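Brekach notebook, 17/02/2025 – insert-into-box, new grasp planner
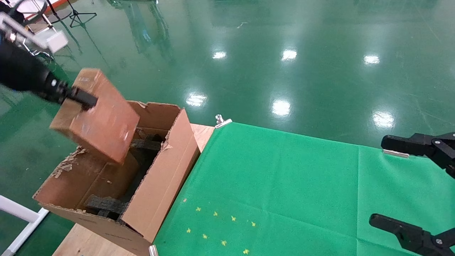 Padmavathi Arumugam reckons the planner should stop treating the card as a rigid plate at all and let it swing, then correct just before the lip of the box. I was sceptical this morning and I'm coming round fast!

Where we are. The old Watodo planner picked the centre of the top edge every time and asked for the card to be vertical before moving. Lovely on paper, but the wrist ran into its joint limit on about half the approaches. The new one samples 40 grasps along the edge, scores them on reach and on what the flaps leave free, and hands the best 2 to the motion side. Planning time is down to 79 ms on the Ackroyd machine, which made my day.

Perception is the weak bit now. Brown card over a tan box is a miserable thing to segment, and the black foam inside gives us next to no depth. The mask keeps leaking from the card into the front panel. I tried weighting the edges by depth step instead of colour and it is much better – still jumpy when the card tilts, because the lower corner gets so close to the opening. The green cloth side is no trouble whatsoever.

Control: dropped the stiffness on the last 8 cm and the contact spikes look far smoother in the log. Want to try Padmavathi's idea here, a short pause and a fresh pose estimate above the opening, then go. The second arm just holds its park pose for now. The two-arm version is in the Bitico branch and won't be merged until March.

To do:
– ragged rims: the box model assumes straight edges, swap in the point cloud outline
– log the grasp score next to the final pose error
– the planner drops its cache on restart (my bug, line is marked)
– rerun with the foam masked out of the collision map and see if the approach gets shorter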